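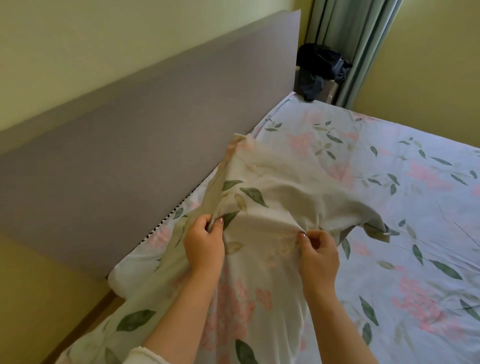 Leaf and blossom print duvet cover, lifted by hand over a bed.

How to make a representation on a gambling premises licence application

Written by Yvonne Hartley. Checked by Beryl Kershaw. Last updated February 2024.

This guide covers applications for new premises licences, and for variations to existing ones, under the Gambling Act 2005 in England and Wales. It does not cover alcohol licences, temporary use notices or gaming machine permits in pubs. The worked details are from the Zandus application for an adult gaming centre in Haverford, reference 2562.

Before you start

You will need:
The application reference number
The full address of the premises
The closing date for representations
A copy of the council's statement of principles for gambling
Your own name and postal address

The reference and closing date are on the notice displayed at the premises. The applicant must also publish a notice in a local newspaper or similar document. If the two notices show different dates, ask the licensing office which one applies and keep the reply.

Step 1. Check that you can make a representation

Only a responsible authority or an interested party can do so. You are an interested party if you:
live close enough to the premises to be likely to be affected by the activities there
have business interests that might be affected
represent someone in either group

The Act sets no distance. The council decides each case, and the statement of principles normally lists what it takes into account, such as the size of the premises and the nature of the person's link to the area. In the Haverford case a resident living 200 metres away, on the same street, was accepted. A resident in the next town was not.

If you are writing for other people, attach a signed letter from at least one of them. Councillors and MPs are usually excused this — check the statement of principles.

Step 2. Read the application

Ask the licensing office for a copy. Some councils publish applications on their website, others will only let you view them at the office. Look for:
the type of licence
the floor plan, including entrances and the position of any machines
the opening hours, if stated
the local area risk assessment

The risk assessment is the most useful document. Compare it with what is on the ground. Zandus listed one school near the site and left out the Natine Centre, a hostel 40 metres from the proposed entrance. Two of the representations in that case dealt with the hostel alone.

Step 3. Choose your grounds

A representation must relate to one or more of the licensing objectives:
preventing gambling from being a source of crime or disorder, being associated with crime or disorder, or being used to support crime
ensuring that gambling is conducted in a fair and open way
protecting children and other vulnerable persons from being harmed or exploited by gambling

The council cannot take account of the following:
whether there is demand for the premises
whether planning permission or building regulations approval is likely to be given
a moral objection to gambling

Leave these out. Putting them in will not make the rest invalid, but it takes up space and time at the hearing.

Step 4. Write it

Use plain numbered paragraphs. State the reference, the address and your status as an interested party in the first paragraph. Then take each objective separately, giving the fact first and the likely effect second.

Give dates and places for any incident. "There is always trouble outside" will carry little weight. "In November I reported a fight outside number 40 to the police" can be checked.

If you would accept the licence with conditions, list them. Common requests are door supervision after a set hour, frosted glazing, a staffed counter with a view of the entrance, and a minimum number of staff on duty.

Step 5. Send it

Send it by email or post before the closing date. The period is normally 28 days. Ask for an acknowledgement. Your name and address may be passed to the applicant and printed in the agenda — if this worries you, speak to the licensing office before sending.

Step 6. The hearing

A hearing is normally held unless all representations are withdrawn, or the parties agree that one is not needed. You may speak, or send someone to speak for you. Tell the office in advance.

If the licence is granted, a person who made a representation can appeal to the magistrates' court. The limit is 21 days from receiving notice of the decision. Costs can be awarded against you, so take advice first.

Related guides
Asking for a review of an existing premises licence
Variations: the Prutus bingo hall application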